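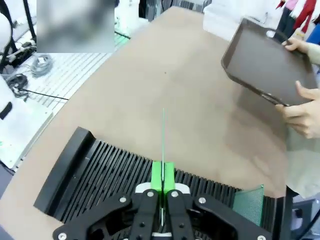 Board Storage and Handling — Gallery
Fagundes workshop, Gridville
Page maintained by Luana Macedo. Last revised 30 April 2023.

These pages cover the small-parts side of the workshop: racks, trays, bins and the table they are used on. Blank prototyping boards arrive in packs of 20 from Pakberg. They used to go straight into a drawer, where the corners caught on each other and the plating got scratched. In March we moved to slotted racks, one board per slot, standing on the long edge.

Rack. Black, slotted, with a solid end block. The slots run the full width, so a board can be dropped in from above and slid until it touches the far side. Leave a free slot between boards that carry parts on both faces.

Stock at the last check was 363 blanks. Reorder point is 200. Danylo Maksymiv places the orders.

Bins. Clear plastic, open top. We write nothing on the walls; a paper slip goes inside, facing out. Bins hold offcuts and boards waiting to be sorted. They do not hold finished work.
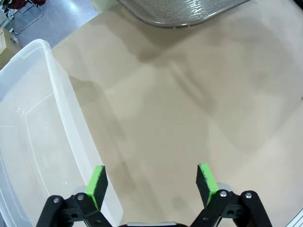
Clear storage bin on the worktable. The molded ridges show through the frosted walls.

Table. Light tan top with a curved edge. Keep the curved side free for whoever is carrying. Solder work is done on the other bench, and flux should stay there too — it marks this surface and does not come off with alcohol.

Trays. Dark brown, rectangular, raised lip, an oval handle at each short end. Zinash Bogale bought 2 of them from Trundum as serving trays, and they have replaced the shallow cartons.

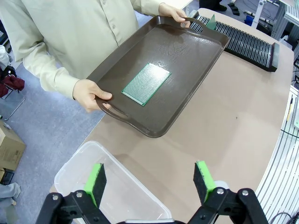 Carry a tray with both hands and keep it level until it is over the table. Boards go in a single layer. To unload, lift each board by its edges and place it in the rack before picking up the next one. Do not tip a full tray toward the rack; boards land across the slots and have to be lifted out again.

Wipe trays with a dry cloth after use. Corrections to slot labels go to Cauã Lacerda.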